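Club de boxe de Flondenholm
Compte rendu de la réunion du bureau élargi – octobre

La séance est ouverte à 18 h 30 dans la salle du premier étage. Le quorum est atteint. Le compte rendu de la réunion précédente est adopté sans modification, sauf au point 4, où il faut lire « catégorie cadets » au lieu de « catégorie juniors ».

Ordre du jour : bilan du gala, état du ring, déplacement à Tarklow, règlement des séances d'opposition, licences et certificats, questions diverses.

1. Bilan du gala de rentrée

Le gala a réuni 174 entrées payantes, auxquelles s'ajoutent les invitations remises aux clubs visiteurs. La billetterie et la buvette laissent un solde positif de 3 784 euros une fois réglés les arbitres, le médecin et la location des chaises. Reste à recevoir la facture de la sonorisation, dont le montant est connu et déjà déduit.

Sur le plan sportif, le bureau note la bonne tenue des combats amateurs. Deux combats ont été arrêtés avant la limite, l'un sur décision de l'arbitre au deuxième round, l'autre sur avis du médecin pour une coupure à l'arcade. Les deux boxeurs ont respecté la période de repos prescrite. Le combat féminin prévu en troisième position n'a pas eu lieu, l'adversaire n'ayant pas fait le poids à la pesée du matin. Il est demandé que la pesée soit avancée d'une demi-heure l'an prochain, afin de laisser le temps de chercher une remplaçante.

Le présentateur a annoncé à deux reprises un mauvais coin. Les fiches seront imprimées en plus gros caractères, avec la couleur du coin en tête de ligne.

2. État du ring et petit matériel

Le ring a été remonté après le gala. Deux tendeurs du côté de l'entrée sont à remplacer, et la corde du milieu se détend au bout d'une heure d'entraînement. Le devis demandé à Nyitrai comprend les tendeurs, les protections de coin et un jeu de sangles de séparation des cordes. Il ne comprend pas la toile, qui peut encore tenir une saison à condition d'être retendue.

Le montage et le démontage se feront désormais à partir d'une liste affichée à l'intérieur du placard. Le serrage des boulons de plateforme est contrôlé avant chaque soirée publique par une personne qui n'a pas participé au montage. Les clés sont remises en place le soir même. 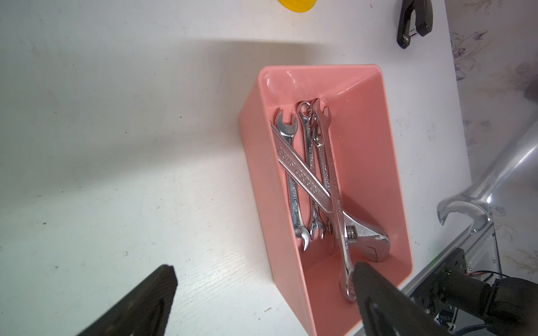 3. Déplacement à Tarklow

Le club est invité à présenter six boxeurs à l'interclubs de Tarklow. La liste provisoire comprend quatre seniors et deux cadets. Les entraîneurs confirmeront les poids quinze jours avant la rencontre et ne modifieront plus la liste ensuite, sauf blessure.

Le départ est fixé à 7 h 15 devant la salle. La société Prestitico propose un minibus pour 200 euros la journée, carburant non compris. L'autre solution consiste à prendre trois voitures particulières avec remboursement kilométrique, ce qui reviendrait à peu près au même prix. Le bureau retient le minibus par neuf voix pour et une abstention.

Les familles qui souhaitent suivre le groupe s'organisent par leurs propres moyens. Les mineurs voyagent avec le club à l'aller comme au retour, sauf demande écrite des parents remise avant le départ.

4. Règlement des séances d'opposition

Le texte en vigueur date de l'ouverture de la section compétition et ne correspond plus aux effectifs. Une nouvelle rédaction est proposée par les entraîneurs. Les points principaux sont les suivants :

– casque obligatoire pour tous, y compris les seniors confirmés ;
– gants de 16 onces au-dessus de 67 kg, de 14 onces en dessous ;
– pas d'opposition appuyée dans les dix jours qui précèdent un combat ;
– écart de poids limité à une catégorie, sauf travail à thème sans frappe à la tête ;
– arrêt immédiat de la séance en cas de choc à la tête suivi d'un malaise, même bref, et reprise sur présentation d'un certificat.

La discussion porte surtout sur le délai de dix jours. Plusieurs membres le trouvent long pour les boxeurs qui enchaînent les rencontres au printemps. Les entraîneurs répondent que le travail technique et les mises de gants légères restent autorisés – seule l'opposition appuyée est visée.
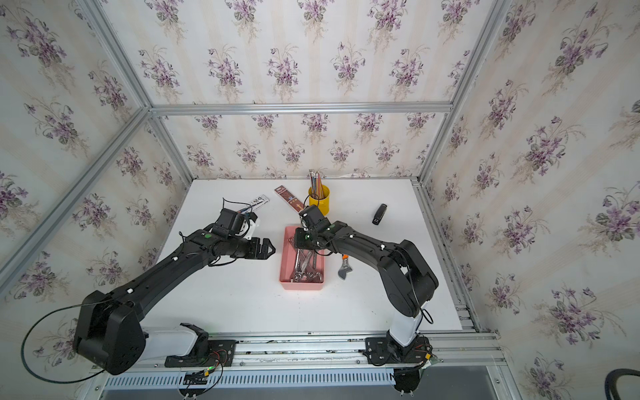 Un membre présent fait observer que l'expression « opposition appuyée » n'est définie nulle part et que chacun l'entendra à sa façon. Il demande que l'entraîneur annonce l'intensité à voix haute avant chaque reprise et qu'il soit le seul à pouvoir la modifier. Cette précision est ajoutée au texte. Le règlement ainsi complété est adopté à l'unanimité et s'appliquera dès le mois prochain.

5. Licences et certificats

Il manque encore des certificats médicaux dans la section loisir. Un dernier rappel sera envoyé par courriel. Passé ce rappel, les personnes concernées pourront assister aux cours mais ne mettront pas les gants.

Pour les compétiteurs, les dossiers sont complets à l'exception d'un examen ophtalmologique, dont le rendez-vous est pris. Le passeport sportif reste au club entre deux rencontres et n'est remis qu'à l'entraîneur qui accompagne.

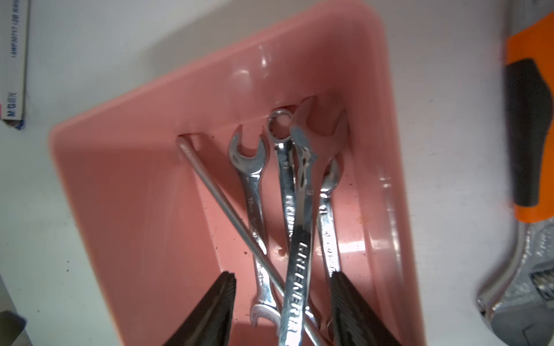 Le tarif des licences ne change pas cette saison. L'adhésion au club reste également identique, avec la possibilité de payer en trois fois. Les chèques sont encaissés au début de chaque trimestre.

6. Questions diverses

Le créneau de 12 h 15 est peu fréquenté depuis la rentrée. Il est maintenu jusqu'aux vacances d'hiver, puis sera réexaminé.

Une demande de cours d'initiation a été reçue du collège. Le bureau y est favorable, sous réserve qu'un entraîneur diplômé soit disponible en matinée. Réponse à donner avant la fin du mois.

Les gants de prêt sont à désinfecter après chaque cours et à laisser ouverts sur l'étagère. Les bandes ne sont plus prêtées.

La prochaine réunion se tiendra à la même heure, après le déplacement à Tarklow. La séance est levée à 20 h 10.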